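**Thread: two weeks of teaching a robot arm to throw things in the trash** (May 16, 2025)

1/ OK so I have spent most of this month puppeteering a robot into using a wastebasket and I have opinions. Long thread, get a snack.

2/ Setup for people who are new: I work in a small lab in Flallden. The project is called Breledcombe (don't ask me, Idris James named it before I got hired). We do chores by remote control, record every run, and a model learns from the recordings.

3/ We're at 256 good runs on the trash task. The goal is 309 before June. "Good" means Anwara Navaratnam watched it and didn't make the face.

4/ Anwara's rule, which I fought for days and now repeat to everyone: move like you're already sure. If I hover over the target for four seconds while I make up my mind, the model learns that hovering is part of the job. It will hover forever. It will hover beautifully.

5/ So now I do a dry pass with my hand off the record pedal, work out my line, go back to start, and only then do it for real. It cut my throwaways way down.

6/ Bags are the worst thing I've ever driven. A block is a block wherever you grab it! A bag of grainy stuff has its weight down at the bottom and a floppy bit up top, and the floppy bit is what you get to hold.

7/ Some wrist views from the corner we work in: 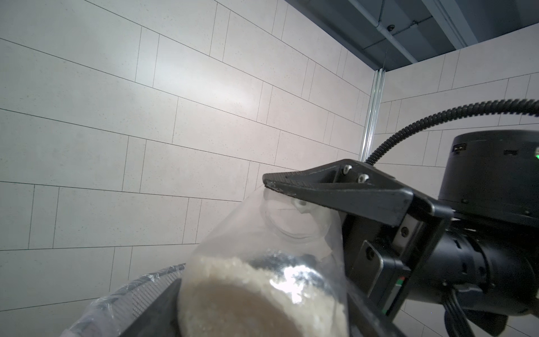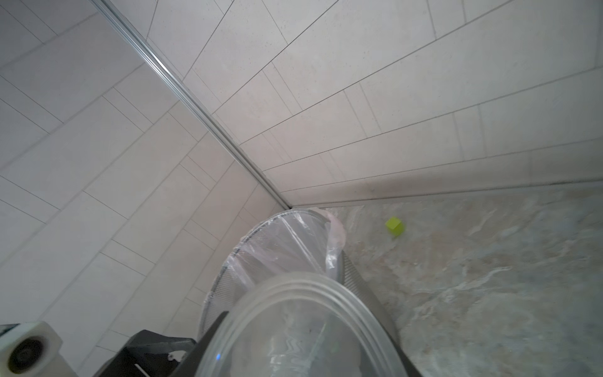
8/ I did the first batch of these looking only at the room camera on the big monitor. Bad idea. Depth is a total guess from there and I kept closing the fingers in front of things. Emrys Kneath walked by, moved the wrist feed to the middle of my screen, walked off. Fixed. Thanks Emrys.

9/ The wrist feed has its own problem, though. You turn the wrist, the whole room turns, and your brain says you're falling over. I had to take breaks the first couple of days. By day three it felt like a slightly drunk video game, and now I don't notice it (except when I've skipped lunch).

10/ People keep asking if we also do the grab-the-arm-and-push-it kind of teaching. Yes! Berwyn Kemeys swears by it for wiping and drawers, anything where you want to feel the push back. For drops I like remote better. With your hands on the arm your own sleeve ends up in half the footage.

11/ Also Berwyn is tall and I am not, and you can tell which of us showed it a drawer by looking at the elbow. The model blended us together and came out with an elbow that suits neither of us.

12/ Things I now do on purpose: start from a different spot every time. Come in from the left sometimes. Grab the bag a little too low, back off, grab it again, and keep that run. Recoveries are gold. My first week was all perfect runs and the policy had no clue what to do after a sloppy grab.

13/ Run number 2452 (we number everything, including the junk and the calibration stuff) is my personal best. Reach, pinch, over the rim, let go, out. I made Mali Eynon come watch the replay and she said "nice" without taking out her earbuds, so.

14/ Opening the fingers deserves its own post. You want to pop them open and zoom away. Don't. Thin plastic clings to the gripper and if you leave too fast you drag it right back out with you. Open, wait a beat, go straight up.

15/ The leader arm I hold is an old one from our Seltstead site and the trigger is stiff. My pinches all come out a bit late compared to Anwara's. We went back and forth on whether to correct for that in the data and decided to leave it in for now. Will report back.

16/ Someone in the replies asked if it's boring. Around run 40 of the day, yes, extremely. I do podcasts for the easy tasks. Can't do podcasts for bags.

17/ Next up is two arms, one holding the liner open while the other drops. Idris says it'll be easy. Idris will not be driving.

18/ If you teleoperate anything and have a trick for stiff triggers, tell me. Morris (the other lab in our building) suggested a rubber band and I'm one bad afternoon away from trying it.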